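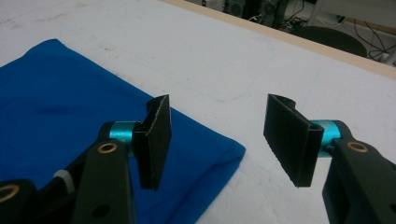
Blue cloth laid flat on the white work surface.

Barniten bench cloth, blue: four months of use
Reviewed by Youssra Benjelloun
Friday, July 4, 2025

The Barniten is a reusable general-purpose cloth sold for wiping down benches and for putting under small parts. I bought two from Trerkach in blue, the only colour in stock. One has been used dry as a work mat. The other has been used damp for cleaning the same white bench.

Weight and size
The packet gives a fabric weight of 262 grams per square metre. It doesn't say whether that is before or after the first wash. Mine shrank by a few millimetres along one side and not measurably along the other, so they are now slightly out of square. For wiping this is irrelevant. If you line the cloth up with the bench edge, you will notice it.

As a mat
The cloth lies flat without taping once it has been washed. Straight out of the packet the fold lines stayed up for several days, and ironing on low did not shift them completely. Grip on a smooth white surface is moderate. It stays put under light handling but creeps if you lean on it and turn something. A rubber-backed mat is better for that kind of work. Small screws do not roll on it, and dark parts are easier to find against the blue than I expected. Brass filings get into the weave and have to be shaken out outdoors.

As a wiping cloth
Damp, it picks up dust and pencil marks in one pass. Marker needs a cleaner. It leaves no lint that I can find on white, although the dry cloth shed a little blue fluff before its first wash. Absorbency is average, and a proper spill needs a second cloth.

Washing
The label says 38 degrees, an odd figure that my machine can't be set to. I used the nearest lower setting with no softener. Colour loss is slight and even. The hem on the damp cloth has started to come loose at one corner. I trimmed the thread and it has gone no further.

Compared with the Kabbaj
The Kabbaj cloth is thinner, dries faster and costs less. It also bunches up when used as a mat. I would take the Kabbaj for cleaning only and the Barniten for anything that has to lie still.

Verdict
Good as a light-duty mat, adequate as a wipe. The hem stitching should be better at this price. Trerkach expects other colours in October, and I will probably get a grey one for the damp work.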